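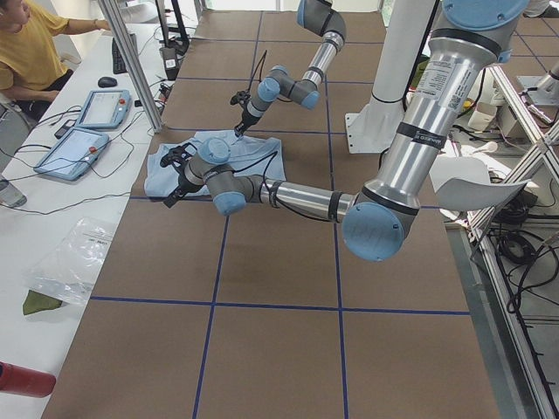 Chapter 4

Wool Classing and Clip Preparation

4.1 Introduction

The value of a wool clip is set in part by the breeding and feeding of the flock and in part by what happens to the fleece in the hours after it leaves the sheep. Genetics, nutrition, and climate fix the fiber diameter, staple length, and strength before shearing begins. Preparation cannot improve any of these. It can, however, keep wool of one kind separate from wool of another, and mills pay for that separation because mixed lots are hard to process evenly.

Classing is the sorting of fleeces into lines of similar wool. Skirting is the removal of inferior wool from the edges of a single fleece. The two terms are often confused in everyday speech. In this book, skirting refers only to work done within one fleece, and classing only to decisions made between fleeces.

After completing this chapter, the reader should be able to define the main parts of the fleece, describe the order of work at the skirting table, assign a fleece to a line on the basis of diameter, length, and color, and list the common contaminants of a farm clip.

4.2 Parts of the Fleece

A fleece from a mature ewe is not uniform. Wool from the shoulder is normally the finest and most even. Fiber diameter increases toward the rear of the animal and is greatest on the britch, the lower part of the hind leg. Wool along the backline is exposed to sun and rain and may be dry and weak at the tip. Neck wool is often of good length but may carry hay chaff, particularly in flocks fed from overhead racks.

Belly wool is shorter, more tangled, and more heavily soiled than body wool. It is taken off first by the shearer and should be kept apart from the start. Topknots, wool from the face and lower legs, and stained locks are also kept out of the fleece line. Each has a market, but at a lower price, and a small quantity left in a main line lowers the grade of the whole.

4.3 Skirting

The fleece is thrown onto the table with the cut side down and the tips up. Slatted tables are preferred, as second cuts and loose dirt fall through to the floor. Work begins at the edges and moves around the table. Sweat-stained edges, matted wool, heavy vegetable matter, and urine or dung stain are removed by hand.

The depth of skirting depends on the fleece. A clean fleece from a range flock may need very little. Over-skirting is a real cost, since sound wool is moved into a cheaper line, and beginners tend to make this error more often than the opposite one. The rule used in the Prilville extension courses is to remove only wool that differs visibly from the wool beside it.

Second cuts are short pieces left when the shearer makes a second pass over skin already shorn. They form small knots called neps in the finished yarn. A good shake at the table will dislodge many of them — the remainder must be controlled on the shearing board.

4.4 Assigning Lines

The number of lines should match the size of the clip. A flock of 2000 ewes of one breed can usually support four main lines, with separate packages for bellies, pieces, and stained wool. A flock of 500 seldom yields enough wool to justify more than two main lines, and very small lots are discounted by most buyers.

The classer examines a staple drawn from the shoulder and compares it with one drawn from the britch. Soundness is tested by holding the staple at both ends and flicking it with a finger near the ear. Sound wool gives a clear ring. Tender wool crackles or parts, often at one point along its length, and that point commonly marks a period of illness, lambing stress, or a sudden change of feed.

Color is judged by daylight where possible. Yellowing that will scour out is distinguished from canary stain, which will not. Any fleece containing black or brown fiber is removed from white lines entirely. Sheep known to carry dark fiber should be shorn last.

4.5 Contamination

Contaminants fall into three groups: vegetable matter, such as burrs and chaff; foreign fiber, such as hair and polypropylene twine; and applied substances, chiefly paint brands. Twine is the most troublesome. It breaks into fine strands that resist scouring and carding, take dye differently from wool, and may not be found until the cloth is woven.

Control begins well before shearing. Bale twine should be picked up at feeding time. Pens should be swept, and sheep should be held off feed and kept dry. Wool packed damp will heat and discolor, and no later treatment restores it.

Case Note: The Sternmont Clip

A mixed-age flock at Sternmont was shorn in July after several seasons of spring shearing. Vegetable matter in the main line rose, and the clip was divided into 11 packages, several of them underweight. Section 4.6 examines the records for this clip and considers how the lines might have been combined before packing.

Key Terms

belly wool, britch, canary stain, classing, line, neps, second cuts, skirting, staple, tender wool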